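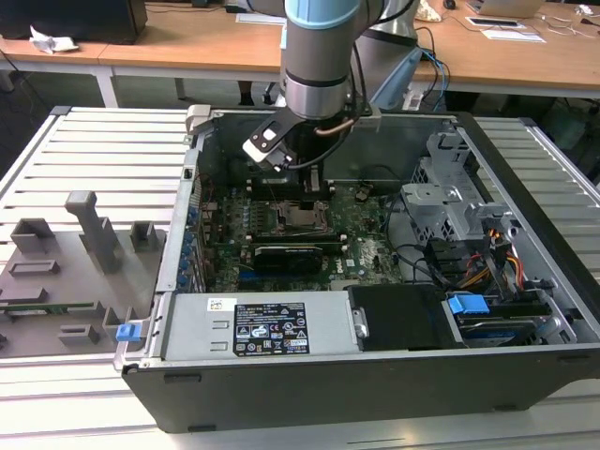

The Westik thermal paste comes in a syringe of 2 grams and is made for people who repair and reuse older office computers. It spreads easily at room temperature and it does not conduct electricity. Before you apply it, lay the tower on its side, so that the motherboard is flat and you can reach the empty socket and its lever from above, and let the paste rest in the room for a while if it was stored in a cold place. One syringe is enough for several processors of normal desktop size.

**Order number:** 3829
**Contents:** one syringe, one plastic spreader, two cleaning wipes
**Colour:** light grey
**Storage:** closed, upright, away from the sun

## Cleaning the old paste

Old paste must be removed completely. Use the wipe from the package, or a cloth without fluff and a little isopropyl alcohol (70 per cent is possible, but stronger alcohol dries faster). Wipe from the edge to the middle. Please do not use a knife or a metal tool on the processor. 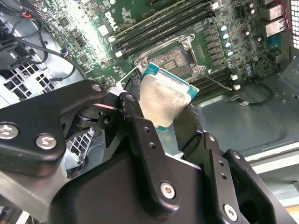 *Desktop processor with traces of old paste on the heat spreader.*

If the old paste is very hard, put the wet wipe on it and wait a few minutes. The surface does not have to shine like a mirror afterwards. Small scratches are no problem for the Westik paste, as it fills them.

## Applying

Close the socket lever first, then put a drop as big as a small pea in the middle of the processor. Set the cooler straight down and tighten the screws crosswise, each one only a little at a time.
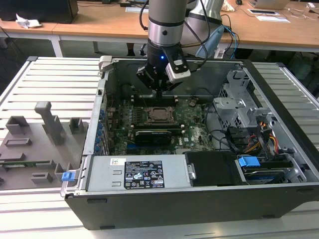 Too much paste is a more common mistake than too little. When it comes out at the sides, take the cooler off, clean both surfaces and begin again. An opened syringe keeps well for almost 70 weeks if the cap is closed firmly.

Questions about larger packs for workshops are answered by Hye-jin Yoon at Flistis, in English or Korean.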